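7. Finger does not close, or closes late on one side

This section is for the Grivari hand-held gripper with two ribbed finger pads. Read it when one finger stops before the other, or when the display of the Fevow logger shows code 39.

In May we had this fault on unit 129. The right finger stayed open when the operator squeezed the trigger, then closed suddenly some seconds later. The operator had already put her other hand between the pads to check them. She got a bruised fingertip. The reason was a thin piece of plastic bag, pulled into the pivot and wound on the pin.

CAUTION: Do not put your hand between the fingers while the battery is connected, also when the gripper seems dead. Code 39 stops the recording but it does not stop the spring.

To clear the fault:

1. Release the trigger and move the gripper away from the object. Do not pull if a bag is caught in it. Cut the bag.

2. Switch off the logger and disconnect the battery. Wait until the lamp is dark.

3. Lay the gripper on a flat surface with the screw heads up.

4. Look into the pivot on each side with a small lamp. Take out threads, hair or film with plastic tweezers. Metal tweezers scratch the pin.

5. Move each finger by hand, 4 times, from fully open to fully closed. Both must move with the same force. If one is stiff, go to section 8.

6. Check that the ribs of the pads are complete and that the pad does not turn on its finger.

7. Connect the battery and squeeze the trigger slowly, with nothing between the pads.

Note: After code 39, the last recording is not valid. Mark it as "fault" in the Siu list - do not delete it, we need it for the report.

Note: When you work at a bin with a liner, approach from above with the fingers open and keep the pads clear of the loose edge of the bag. Close only on the object.

If the code comes back the same day, stop the work and send the unit to Raltberg with the fault sheet. Write to Iraís Salinas before you open the housing. The screws on the finger plates are set at the workshop and must not be turned by the user.
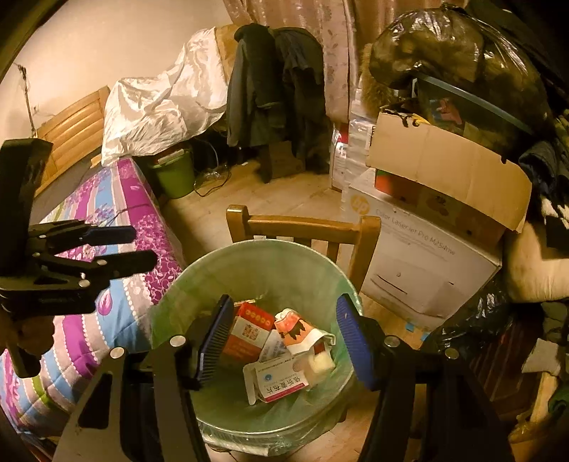 Fig. 7. Fingers open over a lined bin.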